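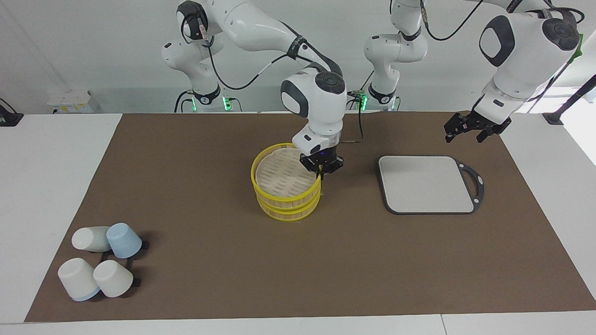 Rotdale Community Kitchen — Members' Forum
Equipment and Storage > Care of shared items

Topic: Storage of bamboo steamer baskets between bookings

Posted by catinca_neagu, 5 May 2026

Members are asked to comment on the storage of the bamboo steamers. The present instruction, adopted in April, is that baskets are to be returned to the shelf stacked, with the lid on. At the last booking I attended, the lower basket of one pair had a musty odour and a grey mark on the underside of the slats. I propose that the instruction be changed so that baskets are stored side by side, uncovered, for the first night after use.

Posted by O.Chiriac

I do not support the change as worded. The shelf beside the pantry is 90 centimetres wide and already carries the mixing bowls. Baskets laid side by side would take up the whole of it. Stacking is the purpose for which these baskets are made, and a dry pair can remain stacked indefinitely. The difficulty lies with the drying and should be dealt with there.

Posted by viorica_n

With respect to the previous reply, the drying is exactly what the proposal addresses. Evening bookings finish at 9 and the kitchen is locked shortly afterwards. A basket that has been over boiling water for half an hour will not be dry by then, whatever the member does with a tea towel. I have used steamers at home for many years and leave mine on edge overnight, leaning against the wall, so that air reaches both faces.

Posted by catinca_neagu

Leaning them on edge would be acceptable to me and would answer the point about shelf space. Would the flat serving trays with the handle be suitable to stand them on? They are seldom booked.

Posted by O.Chiriac

The trays should not be used for this. Water collects against the border and the basket then sits in it. A wire cooling rack would be preferable, and there are 2 in the lower drawer.

Posted by Furtuna_B

May I also raise the matter of washing? I have seen members use dish detergent on the baskets. Bamboo takes up the scent and passes it on to the next person's buns. Hot water and a stiff brush are sufficient. Lining the slats with baking paper or cabbage leaves before cooking saves most of the scrubbing.

Posted by viorica_n

Agreed as to detergent. I would not recommend cabbage leaves for shared equipment, as pieces lodge in the slots and are missed. Paper only, please.

Posted by Furtuna_B

I have never had difficulty with cabbage — but I accept that not every member checks the slots.

Posted by G.Chiriac (moderator)

Thank you to all who have contributed. The following wording will apply on a trial basis:

Wash baskets in hot water without detergent. Shake off excess water. Stand each basket on edge on a wire rack overnight, lid separate. The first member in the next morning may stack them on the shelf if dry to the touch.

Any basket with visible mould is to be set aside and reported in this thread, with the booking number. The marked basket from booking 88 has been withdrawn. Comments on the liner question may continue below.

Posted by O.Chiriac

Noted. I remain of the view that the evening finish time should be reviewed, and will start a separate topic.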